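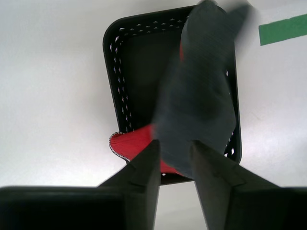
3. What people do with the odd ones

3.1 How I went about it

I should say at the start of this section that I came to socks by way of something else. The wider project was meant to be a study of how shared households in Darcombe divide up their washing, and I had a perfectly respectable interview schedule with headings for machines, lines, airers and ironing. Socks had one question, near the bottom of the second page. By the fourth household I'd moved it to the top, as it was the only question that made people get up and fetch something!

I visited 22 households in all, 16 of them in the terraces near the river and the rest in the newer flats on the Kiladero estate. In each one I asked if I could be there when the clean washing was being put away, and I tried hard to keep my hands in my lap (I failed twice, and both visits are marked in the notes). I wrote everything down by hand and typed it up the same evening. The visits ran through to the end of December, so there's a good deal of thick winter hosiery in what follows, and I'd be wary of stretching any of it to cover July.

3.2 The basket as a waiting room

Most of the earlier writing on laundry treats sorting as a single job. You have a heap, you make smaller heaps, you carry them off. What I saw was much more stop and start, and nearly always there was some sort of holding place in the middle of it – a bowl, a shoebox lid, the top of the fridge. Baskets were the favourite by a long way, and small ones at that. A big laundry basket swallows socks and you have to dig. In a shallow one you can see what you've got.

Figure 1 shows the type I mean. It's a black plastic basket with rounded corners and a solid floor, and the rim is pierced with little diamond-shaped openings. The sock coming up over it is grey with red on it, and a bit of strong colour turned out to matter such a lot to the people I talked to.

Figure 1. A grey and red sock being lifted over a small black basket.

I'd expected colour to help in an obvious way, and it does, but the detail surprised me. People don't look for the whole sock. They look for one patch of it. One woman in the terraces hunted for heels and only heels, and would turn a sock over several times to find the heel before she'd even think about its partner. Her housemate went by cuffs. When the two of them sorted together they got in each other's way dreadfully, each putting down the very sock the other was after, and I don't think either had noticed they were working to different rules until I asked.

Plain dark socks were the misery of every household. A black sock in a black basket was mentioned as a nuisance in 10 homes without any nudging from me, and several people had swapped to a paler container or had taken to tipping the lot out on the bed. Against a white worktop or a sheet the differences between one navy and another show up far better. I tried this at home with my own and found I'd been wearing a navy and a charcoal together for what may have been years.

3.3 Lifting, looking and putting back

The commonest movement I wrote down was a very small one. Somebody picks a sock out, holds it up, looks at it, and drops it back where it came from. In my early notes I called this dithering, which was unfair of me, and I've since crossed it out. Watch for long enough and you see that the looking is doing some work. Two or three socks later the same person will dive straight back in for the one they put down, because they now remember it's in there and more or less where.

Nearly everyone lifted by the cuff if they could get at it, and let the foot hang down. The foot is where the wear shows, and quite a few people gave the toe a quick glance on the way past. A thin heel could send a sock off to a different pile altogether (dusters, mostly, or the dog). I had planned to treat mending as a separate topic, but it can't really be pulled away from sorting, as that glance was the only inspection most socks ever got.

Texture came into it too, though people found it harder to talk about. Soft knits that had been through the wash a great many times had a way of losing their partners in plain sight. One of the pair had gone bobbly and the other hadn't, and the sorter would pass over a true match because the two no longer felt alike. In the Kiladero flats I watched a man reject the right sock three times on these grounds. I sat on my hands for that one.

3.4 How long a single sock is kept

I asked each household when they'd give up on an odd sock. The answers were all over the place. Two households threw them out the same day. Others kept them until the basket was full, or until a house move, or (my favourite) until spring. The Arroyo diaries, which I go through properly in section 5, hint at something similar, with single socks being mentioned again and again for weeks and then quietly dropping out of the record.

What I can say is that the container seemed to set the limit more often than the calendar did. Where the basket was small, the clear-out came sooner. Where it was a drawer, there was hardly ever a clear-out at all, and people spoke about the drawer with a sort of fond embarrassment. Povar's idea of the "patient heap" fits the drawers nicely, but I'm less sure it fits the baskets, which were picked over far too often to count as patient. I come back to that in the next section, along with gloves.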